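Hirna drops plastic film from its stationery packs

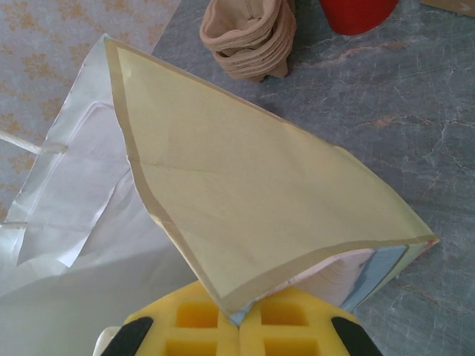

A yellow paper bag with sheets in pink, white and light blue.

Stationery supplier Hirna will stop using plastic film on its loose-sheet paper packs and move the full range to paper bags, the company said on 15th December. The change covers writing paper, tissue and folding paper sold through its own shops and through the wholesaler Pitkänen.

The new bags come in 6 sizes. They replace a heat-sealed polypropylene sleeve that Hirna has used on loose sheets since it began packing them in-house. Boxed sets and bound notebooks are not affected.

According to the company, the main technical problem was moisture. Uncoated paper bags let in enough water vapor for the sheets inside to curl at the corners, particularly the lighter weights. Trials at the Ristunent packing plant began in August with 13 combinations of base paper and surface treatment. Each was stored at high humidity for 40 days and then checked for curl, color transfer and edge damage.

"Curl was the easy one to measure," said Impi Suominen, who led the trials. "Color transfer took longer. A strong pink can mark a white sheet under pressure, and the film had been hiding that by keeping everything dry. We had to change the order of the sheets in two of the mixed packs."

The treatment selected is a thin water-based coating applied to one side of the paper. Hirna did not name the coating supplier. It said the finished bag can go into ordinary paper recycling in the areas where it sells, although customers should follow local rules on coated paper.

Sealing has also changed. The sleeves were closed with a hot bar, a method that does not work on the new material. The bags are folded over at the opening and held with a small paper label. Packing speed at Ristunent fell during the first weeks of the changeover and has since recovered on the 3 smaller sizes. The larger bags are still closed by hand while the folding unit on the line is adjusted.

Shops will notice a difference in how the packs are displayed. The film sleeves had a punched tab and hung from hooks, while the bags are meant to stand in trays. Pitkänen will supply trays to existing accounts with the first order of each size. Shops that want to keep using hooks can order a card header, which is charged separately.

Vilhjálmur Hallgrímsson, purchasing manager at the Lirosano chain of craft shops, said the trays take up more counter space than hooks but are quicker to refill. His main concern was that customers can no longer see every color in a mixed pack. Lirosano has asked for a printed color strip on the back of the bag, and Hirna said one will be added at the next print run.

Prices of the standard packs stay the same for now. The two largest sizes go up by 6 percent, which Hirna attributes to the manual closing step. The company said it would review the increase once those sizes are running on the automatic line.

Stock in the old sleeves will be sold until it runs out and will not be recalled or repacked. Product codes are unchanged, so orders placed during the transition may contain both types of packaging. Retailers who need a single type for display can note this on the order form, and Pitkänen will hold the order until enough matching stock is available.

Hirna is also testing a paper band for its card packs. No date has been set for that change.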